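Roller arm: stopped Friday, back on at 65

Quick one as the newsletter's nearly gone. The Roller arm let go of a block mid-move on Friday, just after lunch. No one hurt. Block hit the table, bounced, ended up under Ravinder's chair. Log says the grip force dipped for 30 milliseconds and the controller never flagged it, which is the bit we dont like. A dropped block is nothing, a silent fault is.

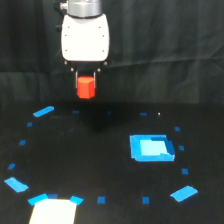 Rasa has been running the pick and place over and over since, same red block, same blue target, trying to get it to do it again. 1,004 cycles so far and two more slips, both at full speed. None at 65 per cent, so that's the limit untill Braleck send the new firmware. Please don't put it back to 100, even for a visitor.

Also: hands out of the taped ring while the arm is live. Yes, even to straighten the tape. Stop button first.

Any odd noise, slip or pause, tell Rasa or Ívar the same day and write down the cycle number. Braleck are promising November.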